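FOR IMMEDIATE RELEASE
Friday, June 6, 2025

Grusance Opens a Caregiver Line for the Families of Calach Veterans

CALACH – I've been waiting a long while to write this one, so forgive me if I run on a bit. Starting this month, Grusance is opening a phone line and a weekly drop-in for people who look after a veteran at home. Spouses, parents, grown kids, the neighbor who ended up with the spare key and the pill schedule – if you're doing the looking after, it's for you!

We've run programs for veterans in Calach for years, and I've sat in on plenty of them. What I kept noticing was who was out in the parking lot. Somebody had driven the veteran over, and that person was in the car with the engine off, eating crackers and catching up on bills. I knocked on a few windows last November (politely, I hope) and asked what would help. Almost everyone said the same thing: somebody to call at night who won't make me explain what a flare-up is.
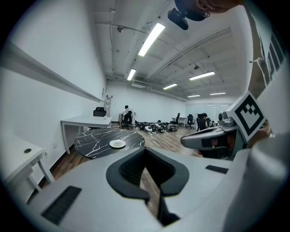 So that's what we built. The Grusance Caregiver Line is open every evening, and the people answering it have gone through our own training on sleep trouble, medication questions, benefits paperwork and how to talk to a teenager whose dad has gone quiet. They aren't doctors and they won't pretend to be. If you need one, they'll help you find one and stay on the phone while you write the number down. If it's an emergency, please call 911 first and us later.

The drop-in is at the Holub Center, on the ground floor, with free parking in back. It lasts 2 hours and you can show up for any piece of it. There's coffee, there's a quiet room with a door that shuts, and there's a paperwork table, which I suspect will be the busiest spot in the building. Bring the envelope you've been afraid to open. We've all got one.

I also want to mention respite care, as I get asked about it more than anything else. Thanks to a grant from the Flurkance Fund, we can pay for 3 afternoons of in-home help for each family that signs up this summer. I know that isn't a lot. It's a haircut, a dentist appointment and a nap, and I've had people tear up over less. The grant covers over 100 families, and we'll keep a waiting list once those places are gone.
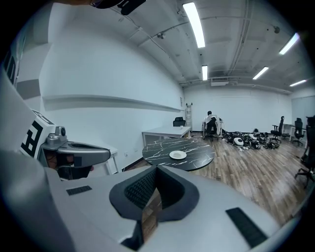

Signing up is short, and I tested the form on myself to make sure. You don't need a disability rating, discharge papers or a referral, and you don't have to be married or related to the veteran. We'll ask for your name, a good way to reach you and what kind of day is hardest. If the veteran you care for would prefer not to be named, leave that line blank.

Everything is free, and what you tell us stays private unless someone's safety is at risk.

Forms are at the Grusance front desk and at the Holub Center. If you can't get to either one, call our office during the day and we'll fill it out with you over the phone.

About Grusance
Grusance is a nonprofit serving veterans and their families in Calach and the towns nearby.

Media contact: Grusance Communications Office, Calach

###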